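Relatório de progresso, segundo período
Projeto Nunilport: limpeza e manutenção partilhada dos espaços do bairro
Apresentado à Fundação Brasetti

O presente relatório cobre o trabalho feito até ao fim de agosto. O objetivo do projeto mantém-se: ajudar associações pequenas a cuidar das suas salas sem contratar serviço externo. Aderiram 47 associações. Duas pediram para adiar a entrada até terem a chave do novo edifício.

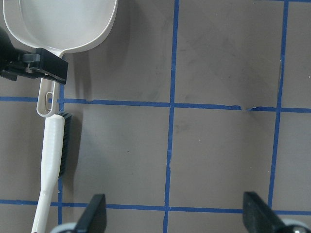

A compra de material foi a rubrica que mais atrasou. O fornecedor inicial, a Cowie, deixou de entregar na zona e foi preciso pedir novo orçamento à Ornik, que aceitou manter os preços por um ano. Cada sala recebe agora um conjunto básico de limpeza. Nas pás de lixo optámos por modelos de plástico branco com um furo oval no cabo, para ficarem penduradas no armário e não no chão. As esfregonas seguem na próxima entrega.

Despesa em material até à data: mais de 1000 euros, dentro do previsto. Restam 2000 euros na rubrica, reservados para detergentes e reposição.

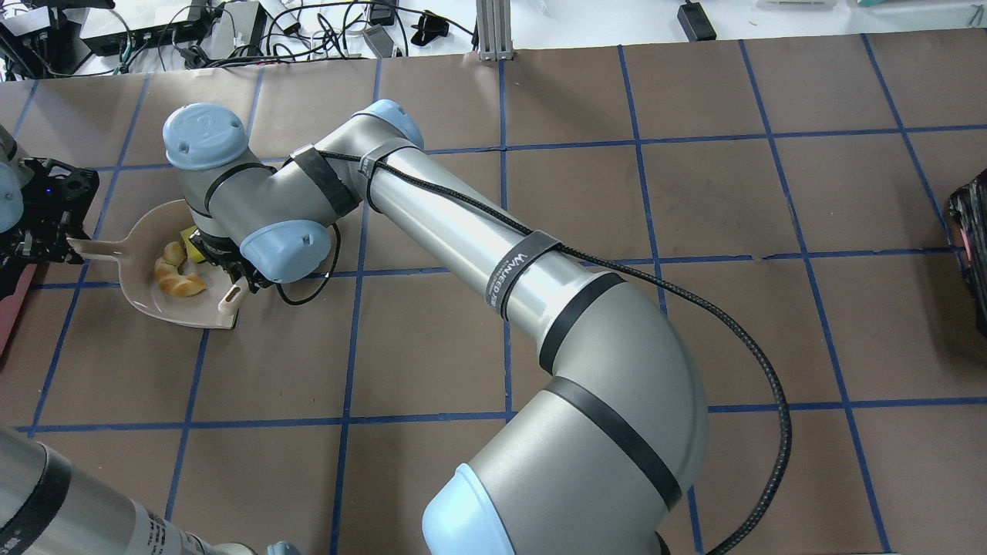 A Ornik fatura por entrega e não por mês, o que obrigou a rever o mapa de pagamentos. A versão corrigida segue em anexo. Pedimos que o próximo adiantamento seja transferido antes da entrega das esfregonas, para evitar juros.

Formação. As sessões passaram para as 18h30, a pedido das associações. O formador, Boris Štěpánek, reescreveu o guia de diluição de produtos, que tinha erros na tabela das lixívias. A versão antiga deve ser retirada das salas.

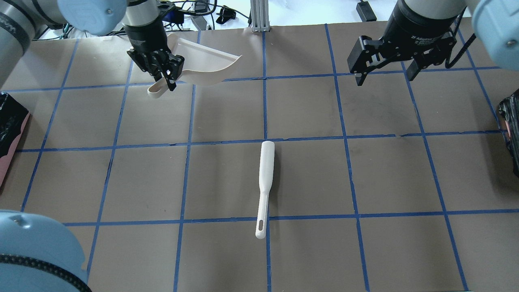 O guia novo tem ainda uma página sobre ventilação e outra sobre o registo de tarefas. O registo é o ponto fraco do projeto: várias associações preenchem a folha só no fim do mês, de memória, e os dados não servem para planear compras. Vamos experimentar uma folha mais curta, afixada na porta do armário.

Dificuldades. Em dois edifícios não há ponto de água no piso das salas. O pedido de obra foi entregue à junta e aguarda resposta. 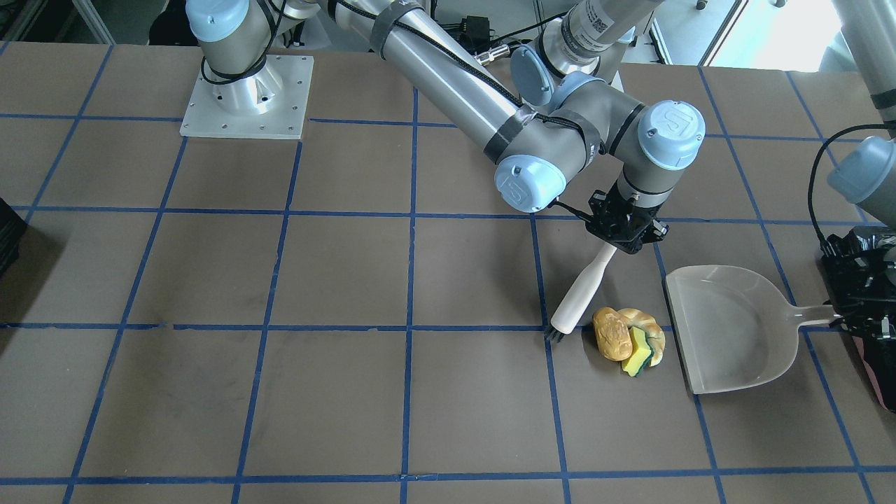
Fig. 4. Tampo castanho com quadrícula de fita azul.

Próximo período: entrega das esfregonas, teste da folha curta e visita às associações que ainda não enviaram registos.

Documentos relacionados
Relatório de progresso, primeiro período
Mapa de pagamentos (versão corrigida)
Guia de diluição de produtos
Regulamento de adesão ao projeto Nunilport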